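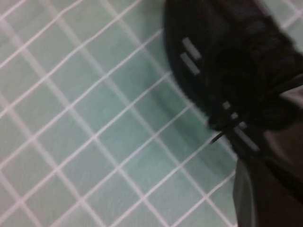
Wohin mit den Schuhen? Ordnung im Schuhkarton

Ein Sachtext für Kinder ab acht Jahren
Herausgegeben von der Kinderredaktion des Hausmuseums Clundov

Schuhe werden jeden Tag gebraucht. Sie schützen die Füße vor Kälte, Nässe und spitzen Steinen. Manche Paare werden jedoch nur zu bestimmten Zeiten getragen, zum Beispiel beim Sport oder im Winter. In der übrigen Zeit müssen sie aufbewahrt werden. Dafür eignet sich ein Gegenstand, der in vielen Haushalten ohnehin vorhanden ist: der Schuhkarton.

Woraus besteht ein Karton?

Pappe wird aus Holzfasern hergestellt, sehr häufig auch aus Altpapier. Die Fasern werden mit Wasser zu einem Brei verrührt, gesiebt, gepresst und getrocknet. Besonders fest ist die Wellpappe. Sie besteht aus glatten Papierbahnen, zwischen denen eine gewellte Bahn klebt. Die Wellen wirken wie viele kleine Bögen nebeneinander. Deshalb kann ein Karton aus Wellpappe Gewicht tragen, obwohl er selbst leicht ist.

Wer ein Stück Wellpappe von der Seite betrachtet, kann die Wellen mit bloßem Auge erkennen. In unserer Sammlung befindet sich ein Musterbuch der Kartonfabrik Simonar. Es trägt die Inventarnummer 3154 und zeigt verschiedene Sorten Pappe, von sehr dünn bis fingerdick.

Wie kommen die Schuhe hinein?

Vor dem Einpacken werden die Schuhe gereinigt. Trockener Schmutz lässt sich mit einer Bürste entfernen, auch aus den Rillen der Sohle. Danach müssen die Schuhe vollständig trocknen. Feuchte Schuhe gehören nicht in einen geschlossenen Karton, denn dort kann sich Schimmel bilden. Auf die Heizung sollten sie ebenfalls nicht gestellt werden - große Hitze kann den Kleber und das Material beschädigen.

Zerknülltes Papier im Inneren des Schuhs hilft beim Trocknen und hält die Form. Ist das Papier feucht geworden, wird es ausgetauscht.

Beim Einlegen liegen die Schuhe meist nebeneinander, der eine mit der Spitze nach links, der andere mit der Spitze nach rechts. Ein Schuh ist vorn flacher als hinten. Auf diese Weise wird der Platz gut genutzt. Die Schnürsenkel werden in den Schuh gesteckt.

Auch ein Karton, der schon Knicke und leicht abgenutzte Kanten hat, kann für schwarze Turnschuhe noch gute Dienste leisten.

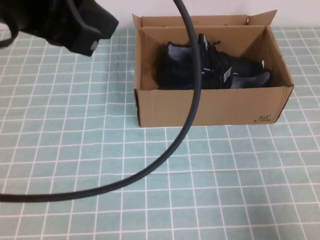
Wo steht der Karton am besten?

Der richtige Platz ist trocken, kühl und nicht zu hell. Sonnenlicht kann Farben mit der Zeit ausbleichen. Auf einem Boden, der oft nass gewischt wird, sollte ein Karton nicht stehen, da Pappe Wasser aufsaugt und weich wird. Geeignet ist ein Regal oder ein Schrankfach.

Eine Beschriftung an der kurzen Seite erleichtert das Suchen. Es genügen wenige Wörter, etwa "Turnschuhe" oder "Winterstiefel". Im Lehrraum Pesonen unseres Museums steht ein Regal mit Platz für rund 60 Kartons, an dem Schulklassen das Beschriften und Einordnen üben können.

Was geschieht mit alten Kartons?

Ein sauberer Karton kann viele Male verwendet werden. Wird er nicht mehr benötigt, faltet man ihn flach zusammen und gibt ihn zum Altpapier. Daraus kann neue Pappe entstehen. Stark verschmutzte Pappe gehört dagegen in den Restmüll.

Worterklärungen

Altpapier: gebrauchtes Papier und gebrauchte Pappe, die gesammelt und wiederverwertet werden.
Faser: ein sehr dünner, länglicher Teil einer Pflanze oder eines Stoffes.
Inventarnummer: die Nummer, unter der ein Museum einen Gegenstand in seinem Verzeichnis führt.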